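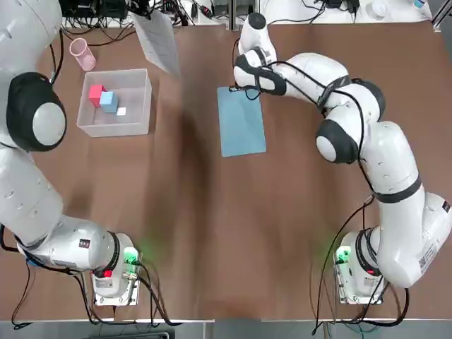
Drolmont has opened orders for the Irnus, a two-arm tabletop kit aimed at small labs, trade schools and shops that want to try automation without clearing out half a room for it. The kit went on sale 19th January at $2465 a month on a lease, arms and software included, table not included. Both arms bolt down on metal plates along the near edge of whatever bench you have, with a small lit connector panel on each base, so status is easy to check from where you stand. Cabling runs on the outside. More on that further down.

The pitch is simple. Sign the lease, get two crates, be running in 2 days. Drolmont says a technician comes along for the first of those days and after that it's phone support. Extra visits are billed separately and the company would not give us a rate, only that it "depends on the region".

What you get: both arms, grippers, a control box, power supplies, a license for the Deltis software and nine ready-made tasks. Sorting, stacking, putting small parts into an open box, lining up a flat board, that sort of thing. Users can teach new tasks by guiding the arms through the motion and saving it. More tasks are promised over the year. No list yet.

Deltis is the part people have been asking about. It used to be sold on its own by Buschmann, who dropped it in December, and Drolmont picked up the rights shortly after. Existing Deltis users can move their saved tasks over for free, but only if there on the current version. Older files need converting first and the converter isn't out. "We know people are waiting for it," said Jörg Weidemann, product lead for the Irnus. "I would not start a big project on the old files this month."

Weidemann was fairly open about the limits too. The kit is meant for light items — blocks, cups, small boxes, sheet goods. It won't replace a production cell, and the arms should not share a table with someone's hands while a task is running. A guard kit is in the works, price to be announced. Until then buyers have to sort out there own barrier and sign a form saying they did.

Back to the cables. On the Irnus they run along the outside of the arm and down past the base, held at the wrist with straps. Easy to swap if one goes bad. Also easy to snag if the bench is crowded, and Drolmont's setup sheet tells buyers to leave clear space on both sides and keep power adapters on a separate shelf. A covered version was considered, according to Weidemann, and dropped on cost.

Lease terms: twelve months minimum, then month to month. Schools get a discount of up to 9 percent, with paperwork. Outright purchase is not offered for now. Drolmont says it can build 2000 kits this year and early orders ship first, no deposit taken until a ship date is confirmed.

Demo slots at the Drolmont showroom are bookable through the company's sales desk. You can bring your own parts as long as they fit the gripper, send measurements ahead of time. We have asked for a loaner and will post a full review once we've had it on our own bench for a while.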